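Home | Ask | Topics | Parish and Congregation | Members | Rules | Sign in

Moving the monthly evening of prayer to a shared rota between two congregations

Posted by Plollberg Parish Office
Topic: Parish and Congregation

I write on behalf of the parish office at Plollberg. Our church has kept a monthly evening of prayer for many years. It begins at 7 p.m., lasts for an hour, and is open to anyone who wishes to come. The usual attendance is 40 people, with more in Advent and Lent.

The neighbouring congregation at Gilisitz has proposed that the evening be held jointly, with each church acting as host in alternate months. Both ministers are in favour. The proposal is to begin in March. We have been asked to prepare a short written agreement before then, and we should be grateful for advice from congregations that have already done something similar.

The matters on which we are uncertain are as follows. The first is the order of prayer. Plollberg uses a printed order with set responses and a period of silence. Gilisitz prays freely, with requests spoken aloud by those present, and there is a hymn at the beginning and the end. Should a joint evening follow the custom of the host church, or should one order be agreed for both?

The second is the collection. Our plate at the prayer evening has always gone to the Farías Fund, which supports a school and a small clinic connected with the parish. Gilisitz takes no collection at prayer meetings and some of its members feel strongly on the point. Last year the evenings raised 944 for the fund, and the parish council does not wish to see that support lost.

The third is the prayer list. We keep a written list of those who are ill or in trouble, and it is read out in full. We are not certain whether names given to one church may be read in another.

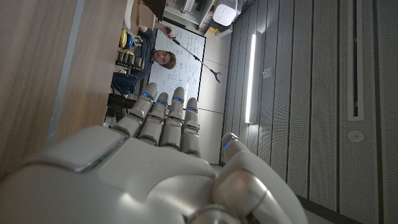
Four fingers of a white robotic hand, with a blue light near each fingertip joint.

We would add that Gilisitz is the larger congregation, and there is some anxiety here that our own evening will in time be absorbed into theirs. The written agreement should, if possible, deal with that concern without giving offence. Replies from either clergy or lay members would be welcome.

3 replies

Cudo House of Prayer

Our congregation has shared a prayer evening with a neighbouring church for several years, and the following is offered from that experience.

On the order of prayer, we recommend that the custom of the host church be followed in full. We tried a combined order at the beginning. It was drawn up with care, but it satisfied neither side, and those who came found that they were reading from a sheet that belonged to no one. When we returned to the practice of following the host, attendance recovered and members began to take an interest in the other church's way of praying. A visitor who is used to silence can sit through an hour of spoken prayer once in two months, and the reverse is also true. The host should print a half-page note for visitors stating when to stand, when to respond, and whether they are expected to speak. Please state plainly that no one will be called upon to pray aloud. Several of our older members stayed away until that sentence was added.

On the collection, a plate should not be passed in a church whose members object to it. Your agreement might say that a collection is taken at Plollberg only, and that the purpose is announced beforehand. You will hold half as many collections, so some loss should be expected. We replaced ours with an annual appeal at harvest and with envelopes left at the door, and in the first year these brought in 644, a little more than the plate had done.

On the prayer list, permission should be sought again. A person who asked to be remembered among friends has not thereby agreed to be named before strangers. We read first names only at joint evenings, with no mention of the illness or difficulty, and we keep the full list for our own Sunday service. The list is begun afresh each quarter – otherwise it grows very long, and names remain on it well after the need has passed.

As to the fear of being absorbed, we suggest three clauses. Either church may withdraw after giving two months' notice. The arrangement is reviewed after the first year by both church councils, meeting separately. The months of Advent and Lent are named in the agreement, with the host for each, so that the larger church does not come to hold all the principal seasons by habit. We would also advise that the notice of the evening always carry both names, in alternating order.

gilisitz_reader

I attend the other church mentioned, though I do not speak for it. The feeling against the plate is real but it concerns prayer meetings only. I do not think anybody would mind a box by the door. Please could the start be 7.30 p.m. and not 7 p.m., as the bus from our side arrives at ten past.

Lay Ministry Desk

The reply from the Cudo congregation is sound and we would add only a few points.

Before the agreement is signed, both churches should confirm with their insurers that visitors attending a joint event are covered in each building. This is usually a formality, but the answer should be obtained in writing and kept with the agreement. If children are to attend, the safeguarding policy of the host church should apply, and the name of the responsible person should be displayed at the entrance.

Where money is collected for an outside fund, the sum should be counted by two people on the evening and entered in the books of the church where it was given. It should not pass through the accounts of the other church. If the fund has a yearly target – we have seen figures of 3000 set by parishes of moderate size – the target should remain the responsibility of the parish that adopted it and should not be written into a joint document.

With regard to the hour, the request above seems reasonable. A quarter to eight would be too late for many in winter, but half past seven is commonly kept. Whatever time is chosen should be the same in both churches.

The agreement itself need not exceed one side of paper.

Plollberg Parish Office

We thank all who have replied. The suggestion of first names only will be put to the council, together with the change of time. We should still be glad to hear from any congregation that has kept a single order of prayer for both churches and found it satisfactory.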